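Bamboo sleeping mat

From the Gremmont Household Encyclopedia, bedding section
Last revised April – by the Gremmont desk
Print this article | E-mail this article

We use cookies to remember your reading settings. By staying on this page you accept them.

A bamboo sleeping mat (also summer mat, cool mat) is a flat woven cover laid on top of a mattress in hot weather. Takes the place of the bottom sheet, or goes over it. Sleeper lies right on the weave. Common wherever summers are hot and sticky and beds get made up differently for each half of the year.

Related: rattan mat, rush mat, grass mat. The names get mixed up a lot in shops and in older trade lists. Rattan is a climbing palm, bamboo a grass, and the two feel different under the hand, but once split fine and woven they can be hard to tell apart at arm's length.

Construction

Two main kinds. Strip mats: bamboo split into long narrow slats, planed, smoothed, woven or stitched with thread so the mat rolls up in one direction only. Tile mats: small blocks strung on cord, like a very flat bead curtain, heavier, fold any way. Strip mats are the cheaper of the two and the more usual on family beds. Edges bound in cloth tape, which is nearly always the first part to go.

The color is tan to light brown when new and darkens with use. Carbonized mats (heated before weaving) start out darker. The Wunderlich price list, much quoted by collectors of this sort of thing, gives 399 for a carbonized double and 300 for the plain, no currency stated.

Use on the bed

Mat goes flat on the mattress, smooth side up, slats running across or lengthwise depending on the make. Pillow at the head. A light cover is kept within reach even on hot nights – a thin quilt, a towel blanket, a patchwork – and is pushed to the wall side or folded along the edge in the daytime. The bed then doubles as a work surface for sorting and folding clothes, the mat being firm and things not sinking in as they do on a comforter. 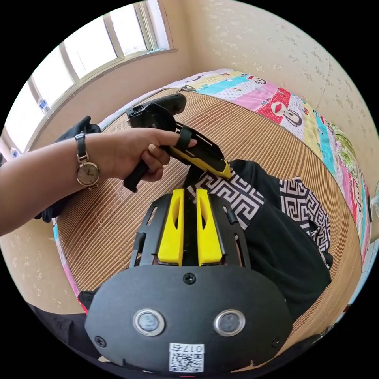
Folding on a mat is fine for shirts, hopeless for anything silky, it all slides off the far side, according to one reader of the previous edition, who also wanted it added that hair gets caught between the slats. Both points are fair. Mats with a finer weave catch less hair. A cotton pillow cover helps some. Slippery clothes are best rolled.

Care

Wipe with a wrung-out cloth, warm water, no soak. Wipe along the grain. Dry in shade; strong sun makes the slats brittle and they crack at the binding first. New mats get a wipe with hot water before the first night, to take off dust and loose splinters. Repeat wipe every 3 days in heavy use, weekly otherwise. Salt water is an old remedy for yellowing, results vary.

Mold is the main enemy. A mat put away damp will spot by fall. The Trulunport guide to linen storage wants 5 days of airing before rolling up, most households do one afternoon and get away with it.

Covers and quilts used with the mat

No fixed rule. Traditional pairing is a thin cotton quilt, washed often. Childrens bedding turns up on adult beds in summer becuase it is small and light, and a small cover is all that's wanted. Patchwork is popular for the same reason, and prints run from plain stripes to flowers to cartoon animals, such as the monkey faces on the pink, turquoise and yellow panels of the blanket laid along the far edge of the mat in the second picture. Folded into a strip like that a cover leaves most of the weave clear.

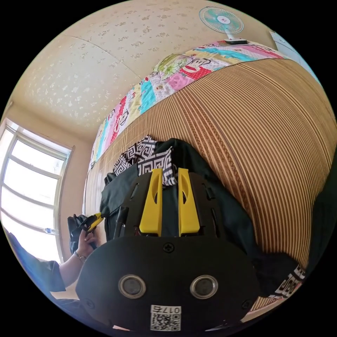 Storage is by rolling, never folding, for strip mats. Roll with the smooth face out, tie loosely in two places, stand upright in a closet or lay flat under the bed. In daily use there's no need to lift the mat at all; the dark clothing and the blanket can both stay on top while the rest gets sorted. Tile mats fold in a stack and go in a bag. Grarkska, a maker of tile mats, ships them in a zippered case that is worth keeping.

See also: Bolster. Mosquito net. Quilt, summer. Towel blanket.

Print this article | E-mail this article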